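Budget pour une cellule de tri à deux bras : par où commencer ?

Forum Bukusano > Automatisation > Achats et devis
Publié le 7 décembre 2023

Hammad Chaudhry

Bonjour à toutes et à tous, et pardon d'avance pour la longueur ! Je prépare la demande d'équipement de notre petit atelier et je dois la rendre en mars. L'idée est d'avoir un poste à deux bras pour trier des couverts et les ranger dans des bacs, un peu dans l'esprit de l'installation que j'ai pu voir et qui m'a donné envie de me lancer :
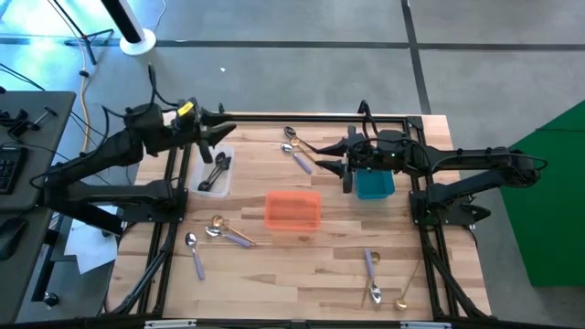 Poste à deux bras, couverts à trier et bacs sur le plateau.

J'ai un devis de Vondwood à 3305 euros, qui couvre seulement la table et le châssis, sans les bras ni les pinces. Le commercial (très gentil, d'ailleurs) me pousse à tout prendre chez eux, mais j'ai aussi entendu du bien de Jukutitz pour la partie structure. Est-ce qu'il vaut mieux grouper ou séparer les commandes ? Et surtout, qu'est-ce qu'on oublie toujours dans ce genre de budget ? Je n'ai pas envie de retourner voir ma direction trois semaines après pour réclamer une rallonge...

Sidra Kakakhel

Bonjour Hammad, quel joli projet ! Nous sommes passés par là et je me permets de vous répondre en détail, parce que j'aurais bien aimé qu'on le fasse pour moi. De mon côté, je séparerais : le châssis d'un côté, les bras de l'autre, avec les plans de fixation des bras en main avant de signer quoi que ce soit pour la table. Nous avons fait l'inverse et il a fallu repercer – une semaine de perdue et beaucoup de soupirs.

Pour les bacs, prenez-en de plusieurs sortes avant d'en commander 50 identiques. Ils ne coûtent presque rien à côté du reste, et on change souvent d'avis une fois devant la table. 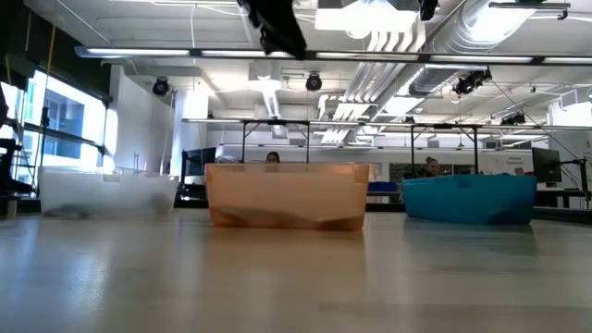 Pensez aussi aux consommables et aux petites choses : colliers pour les câbles, rallonges, doigts de pince de rechange, visserie. J'ai fini par créer une ligne « divers » de 1000 euros et elle a été dépensée jusqu'au dernier centime. Ajoutez l'éclairage si votre local est sombre, et faites passer un électricien tôt, les délais sont parfois plus longs que pour les bras eux-mêmes.

Dernier point, la place autour du poste. On mesure la table, on est content, et puis il faut encore loger les bureaux, les écrans et les collègues !

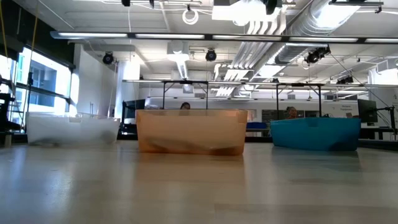 Chez nous, j'ai tracé tout cela au ruban adhésif sur le sol avant de valider le devis, avec les chaises et le passage du chariot. Bon courage, et donnez-nous des nouvelles !

Khattak

Séparer aussi. Et demandez les frais de port, on m'a compté 100 euros pour un simple carton de profilés. Pour Jukutitz je ne sais pas, jamais commandé chez eux.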